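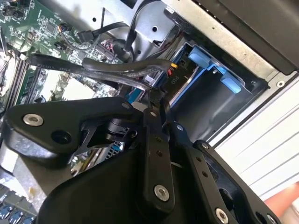

Good practice for robot handling inside computer cases

Gallery 2 of the Waseck bench notes. Last revised 14 September 2020.

This page goes with the written rules for automated strip-down of desktop computers at the Waseck bench. It covers work with the gripper inside an open case, where clearances are small and most of what can be touched can also be bent. The notes are kept short so that they can be read at the bench. Where a note and the written rules differ, the written rules apply, and the difference should be reported to the Dindberg office.

Gripper inside the chassis, desktop case with the chassis open. Links, screws and housing all count as part of the tool for clearance purposes. A path that is clear for the fingertips may not be clear for the linkage behind them. Check the path with the gripper both fully open and fully closed.

Isolation. The mains lead is removed from the case and placed on the lead hook before the arm is enabled. Switching off at the wall does not satisfy rule 4. After removal, press the case power button once and wait for 50 seconds before the first approach.

Fixing the case. The case is clamped at its base and must not move when pushed by hand at the top corner. Tilted set-ups are allowed, provided that the angle has been entered in the cell program and the gripper has been taught at that angle. Do not reuse positions taught on a level case.

Cables. Flat and round leads crossing the motherboard are treated as obstacles until they have been unplugged. The gripper does not push a cable aside in order to reach something beneath it. If a cable lies over the target, the cable is dealt with first, as a step of its own. Pull on the connector body and never on the wires. Thin wires on small headers are left to the operator, with the arm stopped.

Cable markings. Printed text on a lead, such as the E211813 and AWM on the flat lead here, is copied to the job sheet where it can be read without moving the lead. Partial markings are entered as read, with a dash for each character that cannot be made out. Do not guess.

Drive cage. Coloured release tabs are usually the only parts of the cage meant to be pressed. The light blue tabs on this cage are recorded as contact points, one entry per tab. Labels on the cage (P10 in this case) are recorded with the connector next to them. Lifting is not started until every lead to the drive has been freed and checked by eye.

Sheet metal. The frame is acceptable as a reference surface for touch-off, away from punched holes and folded edges. Ribbed outer panels are not. Touch-off on a circuit board, memory slot or heatsink is forbidden in all modes.

Force and speed. The contact limit inside a case is set in the cell program and is not changed at the bench. Travel is limited to 50 mm per second once any part of the gripper is past the plane of the opening. If the limit trips, the arm holds its position. It does not retract by itself, as the quickest way out may lie through a cable.

Gripper screws. Check all visible screws on the links before each shift. A loose screw that falls on a motherboard is logged as a foreign object even if it is recovered at once. Witness marks are renewed every 1000 cycles. The Gramel pattern of mark (one straight line across head and plate) is preferred. Dots are not accepted.

Camera view. The view from the wrist is used for alignment only. Links hide a good part of the case at close range, so the operator confirms clearance from a second position before closing the gripper. Clean the lens with a dry cloth before the case is clamped.

Dust. Cases are vacuumed before work if dust is heavy enough to hide a label or a screw head. Light dust on sheet metal is left alone. Compressed air is not used within the cell.

Records. One job sheet per case, with the case number, the cell program version, the angle of the case and any trips. Sheets are numbered in a single run across both benches; the Khúc bench started its copy at 719 and the gap before that number is correct. Sheets are kept until the end of the December after the year of work, then passed to Dindberg.

Changes in this revision: the wait after isolation is now stated in seconds, and the note on tilted cases has been moved ahead of the note on cables. The rule numbers are unchanged.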